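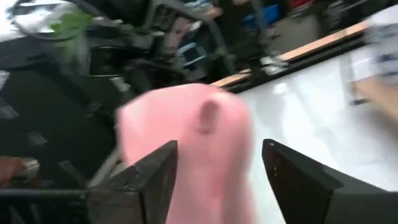
Jandberg Two-Finger Gripper
Open day and demonstration visits at the Benby workshop

If you have been reading spec sheets for the Jandberg and still can't quite picture it on your own line, come and spend a morning with us! Our next open day at Benby is Mon 16 July, the doors open at 9, and there is coffee for anyone who has driven a long way (or hasn't).

The Jandberg is a plain parallel gripper with flat black fingers, made by Vikeson for people who handle a mixed bag of things – soft goods one minute, glazed pots the next. It weighs 987 grams with the fingers on, opens to 196 mm, and bolts to most midsize arms with the Cisneros adapter plate, sold separately.

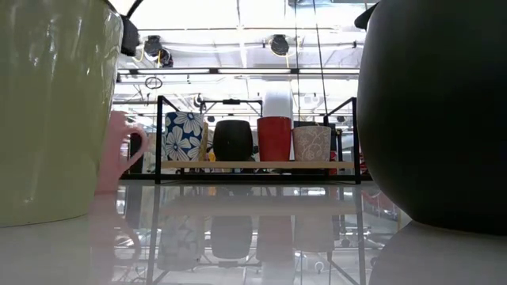

Posted by the Vikeson demo team

Visitors to the July sessions will find the tabletop rack set up with its row of four planters, the red one and the blue one with the big white flowers among them, and larger pots on the table as well. Glossy glazes and smooth, rounded sides are what most callers ask us about, so do bring a piece of your own if you have one that gives you trouble, and we'll gladly put it on the table and talk it over with you for as long as you like.

Each session runs 63 minutes and takes up to five visitors, which leaves room for everybody to stand close and ask questions. Please wear flat shoes, and let us know ahead of time if you need a ramp.

What comes with the gripper
Gripper body and one pair of flat fingers
Cable and mounting screws
Printed setup guide
Two-year parts warranty

Spare fingers are kept in stock at Benby and can be picked up on the day. To save a place, use the visit form on this page or call the workshop before noon.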